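Skip to main content
Home | Small Spaces | Talks | Newsletter

Filed under: Closets & Laundry, People Who Tidy

Hawi Admasu has opinions about hangers. I knew this going in, because she'd sent me two emails on the subject before we ever spoke, but I hadn't expected her to start before I'd got my coat off.

"Everyone buys the basket first," she told me. "They fall in love with a basket! And then they ask me what goes in it."

She has been sorting other people's closets for four years, mostly in the older apartments over in Cullovby, where the closets are narrow and the rods sag in the middle. Her first client there owned 36 hangers and, by Hawi's account, wore the same three shirts. (She still gets a card from him every October.)

So what's the basket for? Empty hangers, mostly. When a shirt comes off, the hanger goes straight in, and on laundry day you carry the lot to wherever you fold.

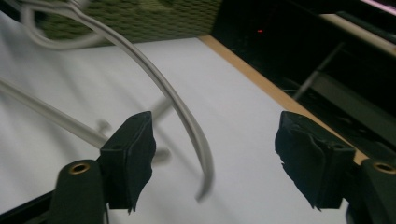
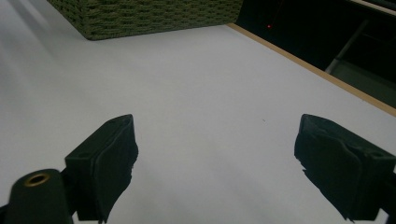

A clear table, then a basket and a hanger:

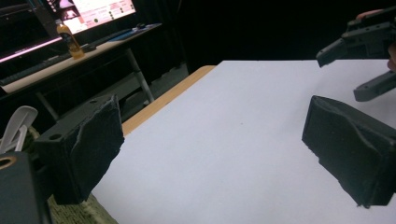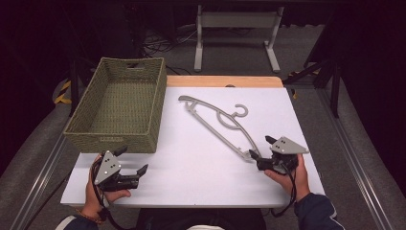 "Hooks all facing the same way," Hawi said. "If they don't, you pull out one and get five – and then you're swearing at a basket."

I asked if the shape mattered, and she was off again. She likes a rectangle, with a cutout you can get your fingers through. Round ones drive her up the wall. She had a round one called the Kuvberg for a while and ended up keeping onions in it.

Color she doesn't care about much, though she'll admit to a weakness for green. "It hides the dust. Don't print that."

We talked for over 2 hours, and somewhere in there I confessed to the heap of hangers on my own closet floor. She wanted to know how deep. I showed her with my hand. She was quiet for a bit, then asked whether I was free next week.

Recent in People Who Tidy
Innes and the one-drawer kitchen
A linen closet in Isum, start to finish
Do you need a folding board?
What we keep under the bed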